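养老院休息厅先试靠垫整理，机器人采购推迟到明年预算

Clallden护理院原定8月签下的人形机器人采购合同，将推迟到下一个预算年度再议。院方设备负责人Aoife Coughlan在上周的预算说明会上表示，今年只保留租用和试用费用，整机购买从清单中撤下。

按照原来的计划，护理院要为5个公共休息厅各配一台机器人，用来做白天反复出现的轻活：把掉在地上的靠垫放回沙发，把毯子叠好，把挡路的小件物品移到墙边。这些事现在由护理员顺手完成。院内的一份工时记录显示，5个休息厅一个月里共登记了259次这类整理，多数集中在午饭后和晚上八点前后。

负责核算的Enda Tierney说，整理次数看上去不少，单次用时却很短，折算下来抵不过5台整机的价格。她建议先租两台，放在人流最多的两个厅，等记录满一季再谈数量。院方接受了这个建议，租期定为4个月，由供应商Setiawan提供设备，并负责搬运、安装和每月一次的检修。

这次说明会用了较长时间讨论报价单以外的开支。去年护理院购买移位设备时，只列了设备本身和运费，后来又陆续补了充电位改线、备用电池和人员培训三笔钱，年中不得不从维修费里挪用。今年的表格因此多了几栏，要求供应商分别填写手部磨损件的更换周期、腕部相机和线缆的单价、软件授权是否按年收取，以及停机超过两天时能否提供替换机。

参加报价的共有三家。Taltulik的整机价格最低，但手部配件要另外订购，交货期也最长。Setiawan租金偏高，合同里包含配件。第三家没有填写停机条款，已被要求补交。院方没有公布各家的总价，只说明单台每月的配件预留金定为2,000欧元，用不完的部分退回设备科目。

负责现场测试的Brendan Tully认为，采购前最应该弄清的是布料和软垫。硬物的抓取，各家演示得都很熟练，靠垫却会变形，面料和填充也各不相同。他向三家发了同一份测试要求：沙发用皮面长沙发，靠垫至少两种颜色，地面铺条纹地毯，灯光用日常照明，不另外补光。测试时要同时保存头部和腕部的画面，供院方自行查看。

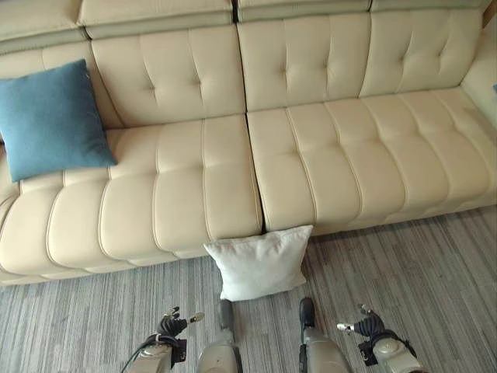
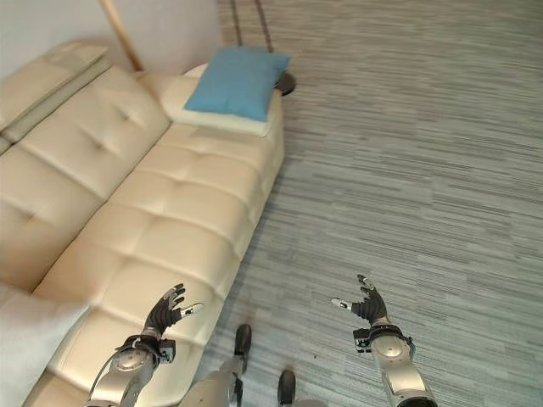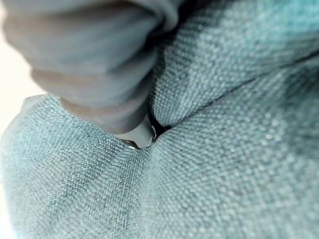
头部与腕部相机的画面，同一处沙发。

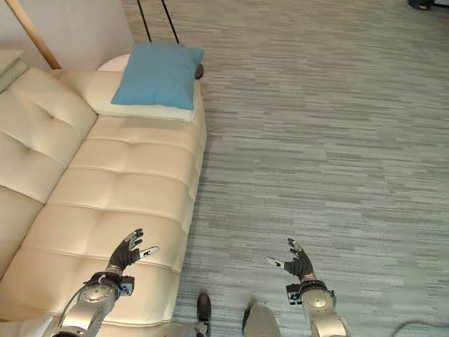
租用阶段的预算分成三部分：租金、场地调整和人员时间。场地调整的金额最小，争论却最多。Tully提出，两个厅都应重新安排落地物品和走线，机器人行走的区域内不留电线，像最后一张画面里横在右下方地毯上的那根深色细线，就必须在验收前收走或者固定。这一项原来写在“杂项”里，现在单独列出，包括线槽、插座移位和地毯接缝处理。电工Mairéad Mac Carthaigh已看过两个厅，估计可以在一个星期天完成，不用停用休息厅。

腕部近景也被写进了验收条款。院方在表格里新增了“织物检查”一项，要求供应商说明手指压入编织面料时的力度上限，并说明遇到面料上有金属小件时如何处理。护理院使用的靠垫套有拉链的，也有带扣的，洗衣房每月会退回一些损坏的套子。Tully希望租期开始前先把现有靠垫清点一遍，旧套子换掉，免得日后分不清是谁弄坏的。换套子的费用由日用品科目承担，不计入设备。

人员时间一栏按每厅每天半小时计算，用于开机、巡看和填写记录。护理员代表Orla Fitzgerald对这个数字有保留。她说，头两周恐怕不止半小时，夜班也需要有人会按急停。院方同意把前两周改为每天一小时，并为夜班另开两次短训，培训费由Setiawan承担。她还提出，住客在沙发上坐着或躺着的时候机器人不应靠近，这一条已写入使用规定，供应商需在交机时当面演示。

部分家属在会上问到，省下的采购款会不会转作他用。Coughlan答复说，款项留在设备储备里，本年度不动。如果租用结果不理想，这笔钱优先用于更换二楼的护理床，那批床的更换计划已经推迟过一次。

租期内的记录分为三类：机器人独立完成的次数、需要人协助的次数、放弃的次数。每次放弃都要写明原因，不接受只填“其他”。记录由Tierney每月汇总，并张贴在前台旁的告示栏。编号沿用仓库现有的办法，两台设备暂定名为Tara一号和Tara二号，钥匙和急停遥控器放在护理站。

租用期满后，院方将按这份记录决定购买、续租或退回。下一轮报价仍向三家开放，表格可以在办公室领取，填写不全的不再受理。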